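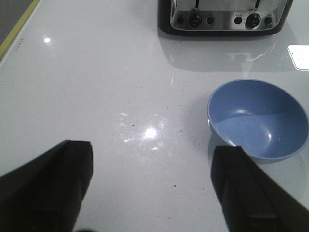

Nilside Kitchen List Digest, Vol. 30, Issue 45

From: Lovely Padilla
Date: 25 Jun 2023
Subject: Re: Toast for a crowd, and what to do with all that bread

Dear all,

What a lovely pile of replies to come home to! I was away visiting my sister and only now got through the whole thread, so forgive me if I repeat what somebody has already said. I'm picking up this bit from the end of the last digest:

> We have brunch for the whole Stendus reading group coming up and I'm
> nervous about the toast. At home I have a two-slice toaster and I spend
> the entire meal standing next to it while everybody else eats. Is a
> four-slice one any better, or do you just stand there with more bread?
> Also, I was given a big glazed bowl and would love to use it for
> something other than fruit. Does anyone proof dough in theirs?

Oh, I know that feeling so well. I gave up my own seat at breakfast for years. A four-slice toaster does help, and mostly because the two halves can be set separately. My husband likes his bread barely warmed and I like mine properly brown, and with a knob for each pair we don't have to argue. For your brunch I would keep one side for light toast and the other for dark, and tell people which is which before they start fiddling.

Give it some room, too, and pull it forward from the wall while you use it. On a shiny counter you will see every crumb (I wipe ours down and ten minutes later it needs it again), but at least you know when it's clean. My mother kept hers on a tray, and I may go back to that.

As for the bowl – yes, please use it for dough! A thick ceramic bowl is slow to warm up, so I rinse mine with hot water and dry it before the flour goes in. Oil it lightly and the dough slides right out.

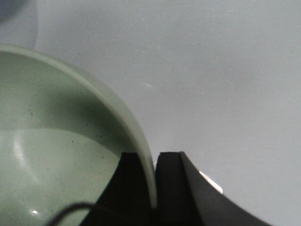 Sage green, with a good thick rim.

I like a rounded rim like that for dough. A damp towel sits nicely over it, and there is something to hang on to when you turn the dough out with floury hands. Do look the glaze over first. Little dark specks can be part of the glaze, or they can be bits of yesterday's supper, and a fingertip will tell you faster than your eyes will. If a speck feels rough or chipped, keep that bowl for oranges.
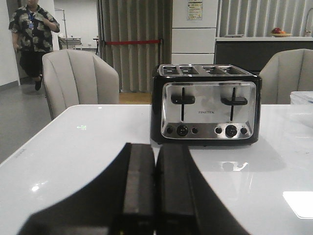 Seating is the part of a brunch I always leave too late, and I did it again in May, when we had people from the Tavetti bakery class over and half of them ate standing up. My advice is to put the toast where people want to sit anyway. With a couple of soft armchairs right behind the table, like the light gray ones there, somebody can keep an eye on the levers and still be part of the conversation. Slice the bread beforehand, cover it, and let each person drop in their own.

I still owe the list my oatmeal loaf recipe. It bakes for 49 minutes in my oven, which runs cool, so check yours sooner. I'll type it up once I find the card.

Warmly,
Lovely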